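Jeltonura: perguntas frequentes sobre o planeador de preensão

Última revisão: 21 de fevereiro
163 partilhas

Reuni nesta página as dúvidas que recebo com mais frequência sobre o Jeltonura, o módulo que planeia a preensão no sistema Ryu. O português não é a minha primeira língua, por isso agradeço as correções. – So-yul Koo

O Jeltonura substitui o controlador da mão?
Não. O módulo calcula a postura dos dedos e a trajetória do pulso, e envia o resultado ao controlador que já existe. A malha de força continua a correr no lado do fabricante.

Qual é a frequência do ciclo?
O planeador publica objetivos a 20 Hz. A interpolação entre dois objetivos é feita no Dundidon, que trabalha a 200 Hz. Se o vosso controlador aceita só uma frequência mais baixa, mudem o parâmetro no Dundidon e deixem o planeador como está.

Porque é que o plano falha com "pose incerta"?
A mensagem aparece quando a estimativa da pose varia demasiado entre leituras seguidas. Verifiquem primeiro a calibração entre a câmara e o pulso. Depois da mudança de uma lente é preciso repetir o procedimento completo, não basta a correção rápida.

Posso usar o módulo sem a Grorer?
Sim, mas neste caso perdem o registo dos ensaios. A biblioteca Grorer guarda os estados e permite reproduzir uma tentativa passo a passo. Eu recomendo instalá-la, pelo menos durante a integração.

Como trata o sistema as oclusões pelos próprios dedos?
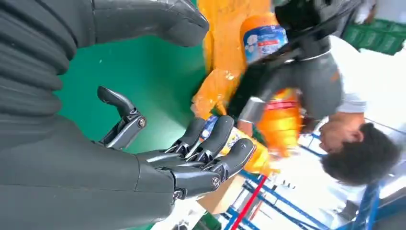 O filtro de oclusão usa o modelo cinemático para retirar da nuvem de pontos tudo o que pertence à mão. O que sobra é comparado com a forma registada do objeto. Com a garrafa amarela entre os dedos dobrados, só uma parte do plástico fica à vista, e o ajuste deve apoiar-se nessa parte e no rótulo branco e azul junto ao gargalo. O outro braço, que segura uma garrafa cor de laranja, tem de entrar também no modelo – sem isso, os pontos dele ficam na nuvem como se fossem obstáculo desconhecido.

Quanta memória ocupa o filtro?
Roughly falando em termos de configuração normal, cerca de 200 MB. O valor sobe com a resolução da nuvem.

Onde comunico um erro?
Na página do projeto, com o registo da Grorer em anexo e a versão do Dundidon indicada no título.

12 comentários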